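Warehouse and Returns Talk > Automation > Anyone else sharing a bench with arms now?

returns_desk_277
Joined: March

I do toy returns at the Ekthorpe depot. For years the loose-brick tubs came back, we tipped them on a table, three of us sorted by colour and had a yarn. Now there's a pair of arms on trial in a cell at the end of the line and my job title has the word "oversight" in it. Same pay, in case you wondered.

Management wants "staff impressions" by the end of the month. Mine are mostly about my chair, so I'm asking you lot. What changed at your place?

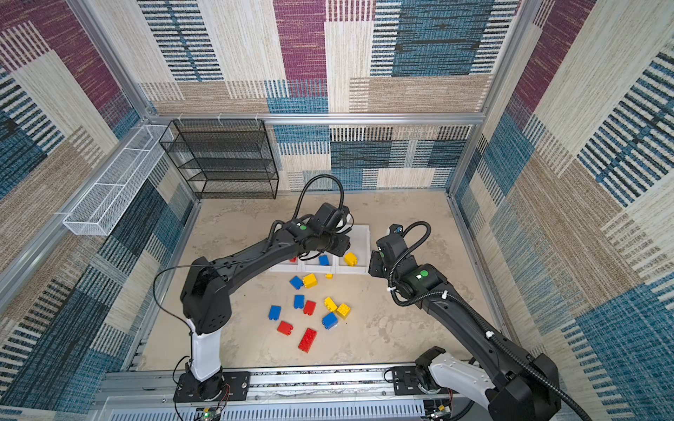 Posted by Rima Bataineh (moderator), 10:42 am

Moved this from General. Please keep it civil, the last automation thread had to be locked over a pallet wrapper.

My own two cents: we got a Takell unit at our site and the sorting was the least of it. What went was the talking. You can't gossip with someone at the far end of a safety line.

tubs_and_totes

Civil, right. I'll civilly point out that my nan could clear that floor before the kettle boiled.
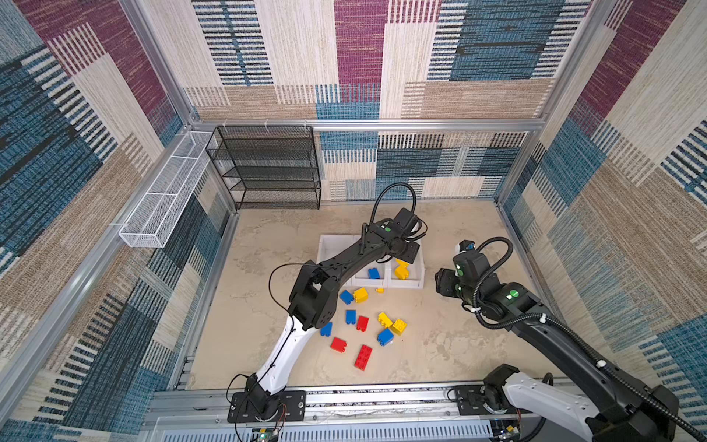
maysoun.h

Speed is the wrong thing to measure, and I say that as someone who gets measured on it. I did ten years of hand sorting and my wrists are 1884 vintage. Bricks are the worst for it, all that pinching and turning. Look at the lot in front of the tray there, the long red one lying on a diagonal and the blue one tipped on its side, every one wanting a slightly different grab. Do that for a full shift and tell me how you go opening a jar. If the arms want my share they can have it, as long as I'm still on the roster.

tubs_and_totes

"As long as I'm still on the roster" is doing some heavy lifting, Maysoun. More than the arms are.

maysoun.h

Fair. I asked for it in writing. I got a nice email with a smiley in it.

Noelia Paredes

Shop steward here, different depot, same sort of gear. Get three things written down before anyone signs off on a trial: who clears a jam, whether clearing it counts toward your rate, and who gets the training. We skipped the second one. I spent all of last winter being marked down as idle while I stood there fixing the thing that made me idle.

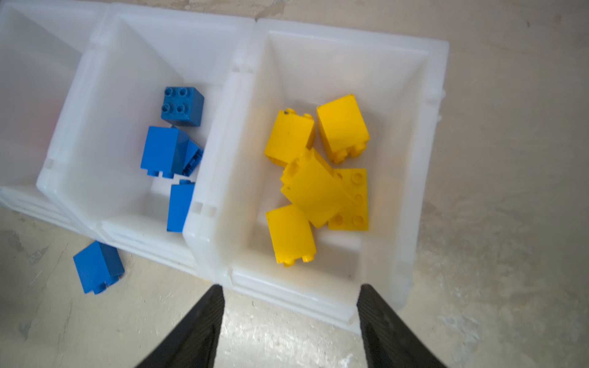 Also push for the training to be on paid time. Ours was a video and a quiz, at home, "at your leisure". The bloke from Pratura who came out to do the handover was decent and stayed back to show us properly, but that was his goodwill and he's since moved on.

returns_desk_277

Cheers Noelia, pinching all of that. Our jam rule is currently "use your judgement", so you can guess whose fault a jam is.

ruba_awad

I'm going to disagree with the room. I was on brick sorting at Dabbas for a bit and I was bored stupid. Now I set up the runs, I tweak where the bins go, I fill in the log, and I go home with some brain left over. I don't miss the table. Some of you are getting misty about a job you whinged about every smoko.

tubs_and_totes

We whinged about it TOGETHER, Ruba.

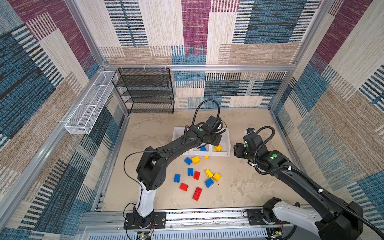

ruba_awad

The log is the bit I'd fight over, if I were you lot. Whoever writes it decides what counts as a mistake, and at our place that was the vendor until we kicked up a stink. A tiny yellow piece sitting on its own near the tray, like yours, went down as "debris" in their version and "missed" in mine. Same piece, very different weekly report. Ask to keep the log.

returns_desk_277

That's the best idea so far and I'm annoyed it came from the optimist. Will put it in my impressions, right under the chair.

Does anyone know if Heloísa Lins is still on here? She wrote up the whole rota change at her site a while back and I can't find the thread.

Rima Bataineh (moderator)

It's in the archive, I'll dig out the link tonight. What's wrong with the chair?

returns_desk_277

It's a stool.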